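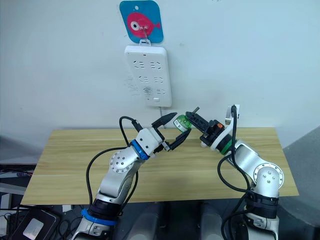

Minutes, open day planning and demo visit
March 30, 2023

There: Ngaio Partington (chair), Harish Nigam, Brodie Pryor, Marama McAlister, and me, Wiremu Ruawai, on minutes again. Brodie came in during item 2 with the donuts, so we forgave him.

1. Last minutes
Everybody had read them, or said so. One fix from Marama: the group from Pustier that wants to come to the open day is 70 people, and I had typed 7. Sorry! Corrected now, and it does change the lunch order quite a bit.

2. The visit to Dernadden
Four of us went over to see the two-arm setup, and most of the meeting ended up being us talking about it. Harish had asked them ahead of time for a household job instead of the usual block stacking, and they picked the mosquito repellent refill. You have the little plug-in heater, you have the bottle with the wick sticking out, and the bottle has to go into the heater wick first. I do this at home every summer and I still miss the hole half the time, so I was a pretty keen audience.

Harish liked that it's a real two-handed job. Ngaio wanted to know what the arms do when the bottle is slippery, and the Dernadden folks said that's a fair question and they'd like to try it before the open day. Marama's point (and I think it's a good one) was that people at the back won't be able to see anything that small, so we either need the view from the gripper up on a big screen or we need to bring people through in short groups.
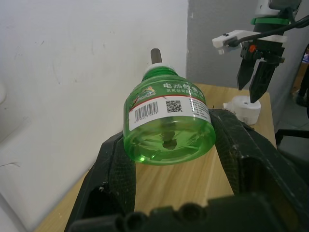
Refill bottle in the left gripper, heater on the table behind it.

We looked at the wrist view together on Harish's laptop and all agreed it should go on the big screen. You can see the wick and the label right there, and kids will love it. Brodie asked if we should translate the label for visitors. Marama will make a small card for the table that says "electric mosquito-repellent liquid" in English and leave it at that.

Agreed: we ask Dernadden to bring this demo to the open day. Harish to write to them.

3. Numbers and room
Sign-ups stand at 208 as of this morning. The hall holds 300, so we're okay, but Ngaio doesn't want everyone crowding one table. Groups of twelve, ten minutes each, with Brodie on the door. There was a long back-and-forth on whether to rope off the area around the arms. I said tape on the floor would do, Harish said rope, and Harish won.

Brodie also wants the table turned so visitors come at it from the front. I'll check where the outlets are before we promise that.

4. Money
The quote from Molefe for the screen and two speakers is $661, delivery included. Ngaio thinks we can get the speakers from the school next door for nothing. Brodie to ask. If they say yes, Molefe gets asked for a screen-only price. We didn't approve anything yet.

5. Dusari
They want a booth. We like them, but their booth last December took up half the hallway and I'm still finding their stickers on things. Marama will offer them the corner by the coat racks, one table, and see what they say.

6. Other bits
Parking signs: still in my garage, still missing the letter P on one of them. I'll paint it.
Harish asked if we could have a second, quieter session for people who don't like crowds. Everyone was for it, and Ngaio will look for a time slot.
The last donut went to Marama after a vote I'm not going to record.

To do
Harish: write to Dernadden, find out about the slippery bottle test, find rope
Marama: label card, Dusari booth
Brodie: speakers, door roster
Ngaio: quiet session, groups list
Wiremu: outlets, parking signs, get these minutes out before people forget what they agreed to

Next meeting same room, and Harish is bringing the snacks.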